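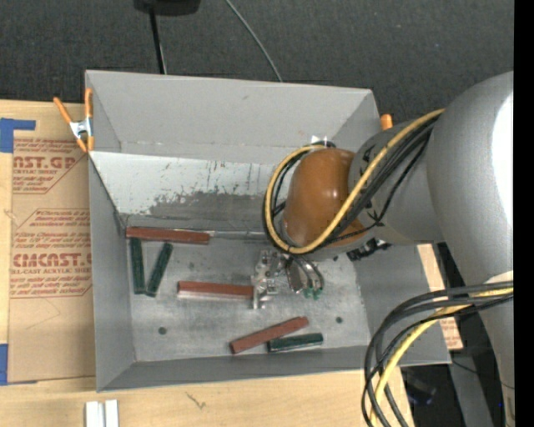 Galerie : bac de tri Skoltia, suivi de l'état de surface

Relevé du 10 février 2021, atelier Dewan. Le bac gris à parois inclinées sert aux essais de rangement de blocs depuis décembre. Rédaction : Aleksandra Sikora.

Vue 1. Fond et parois
Fond métallique gris, éraflé, avec des plages plus claires. Usure plus marquée sur le pan incliné clair du côté opposé : stries et rayures dans la moitié basse. Deux petits trous ronds dans le fond, à gauche et à droite. Plateau support en bois clair.

Blocs
Deux teintes, brun-rouge et vert foncé, posées sans alignement. Deux verts se rapprochent par leur extrémité basse, près de la paroi gauche. Un brun-rouge est en diagonale à l'avant, une extrémité relevée.

Références
Bac : Skoltia, série 62. Blocs : Gerico, lot 19. Nettoyage à sec du fond toutes les 3 semaines. Prochain relevé après remplacement du revêtement Flamel.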